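Free entry should stay free at the Morno winter festival

The Morno Winter Lights has been held on the Tramside foreshore for 13 seasons, and in all that time anyone has been able to walk in without a ticket. The festival board has now proposed a gated area for the main evening program, with paid entry from 5.30 pm. This publication has supported the festival since its first year. It does not support the gates.

The board's difficulty is a real one. Costs for lighting, security and road closures have risen every year, and the regional grant has not kept pace. The former principal sponsor, Kundholm, withdrew after last winter, and its replacement has offered a smaller sum. A festival that cannot pay its suppliers will not be held at all, and residents should be told so plainly.

The proposed charge of $35 per adult is nevertheless the wrong remedy. A family travelling from Boiko would pay for two adults, parking and an evening meal before seeing a single lantern. Many of those families come now because they can stay for an hour, buy soup and go home when the children are tired. Under a ticketed program they would have to decide weeks ahead, in a month when the weather on the foreshore is seldom kind.

Traders have also built their season on the present arrangement. More than 200 stallholders, cafes and motels took part in the last accommodation and dining guide. Most of them sit outside the proposed fence. Visitors who have paid to enter will naturally eat inside it, and the shops along the tram line will be left with the crowd that passes through at closing time.

Other sources of income have not been properly tested. A levy on reserved seating, a modest charge for the heated marquee and a voluntary donation at the shuttle stops could each be trialled for one season. The board's paper gives these options half a page.

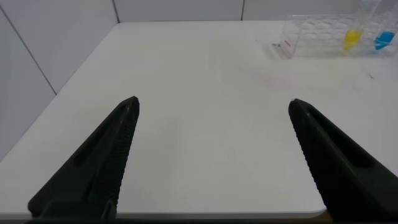

Halvard Street traders were told in June that no decision had been made, and one replied at the time that a fence plan with gate numbers on it looked very much like a decision. The board should publish its full costings and accept written comment until the end of August before any contract for fencing is signed.

A winter festival in a small town depends on people who had not planned to come. The board should keep the foreshore open to them for at least one more year.

Last updated: July, 9.15 am

Recent opinion
Shuttle buses need a later last run
Why the Boiko rail trail deserves better signs
Campground fees and the long weekend
A visitor centre that closes at lunchtime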